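Checklist de higiene e segurança – bancada de sanduíches
Espaço Jelmont, sala 2
Inspeção: Nahuel Riquelme
Período: fevereiro, antes da abertura

1. Superfície da bancada
Tampo branco, liso. OK. Passar pano com o produto Cukik antes e depois de cada turno, sem deixar poça. Frente da mesa: limpar também, esquecem sempre.

2. Ingredientes e recipientes
Conforme, com ressalva. Queijo pendurado na borda do pote transparente, bacon também passando pra fora. Guardar tudo DENTRO. Pão no prato rosa, ok.
Etiqueta de lote: conferir no armário (ref. 718).

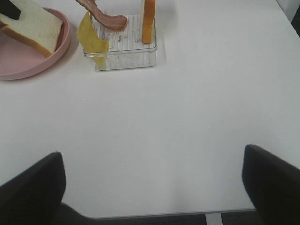 3. Ordem de montagem
Pão primeiro, alface por cima. Conforme. Folha cobre boa parte da fatia, sobra um pedaço do pão de um lado, aceitável. Queijo também dobrado na borda do pote, ver item 2. Repetir orientação pra equipe, ja foi dito na visita anterior.
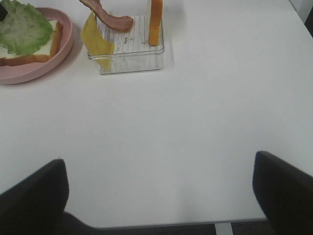
4. Potes plásticos
Transparentes, com fundo ranhurado. As ranhuras juntam farelo, usar escovinha. Trincado vai pro lixo, não colar. Reposição pedida à Ledesma, cerca de 1.000 unidades, entrega parcial. Falta nota.

5. Prato e área central
Prato rosa no meio da mesa, sanduíche aberto em cima, pote vazio à esquerda. Espaço suficiente entre as peças. Conforme.
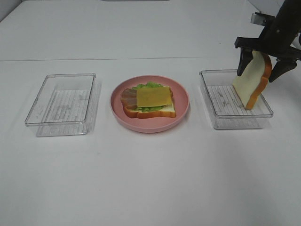 Só falta olhar a emenda do tampo, aquela linha fina que atravessa a mesa. Passar a unha: se prender, vedar. Não consegui testar direito, fica pendente. A Dutmont ficou de mandar o selante, cobrar.

6. Geral
Lixeira com tampa: OK
Sabonete na pia: NÃO, repor hoje
Piso: OK, rodo fora do lugar
Extintor: desobstruido, lacre ok
Luvas: caixa no fim

Resultado: aprovado com 2 pendências (emenda e sabonete). Retorno às 15h pra fechar. Folha assinada na pasta verde.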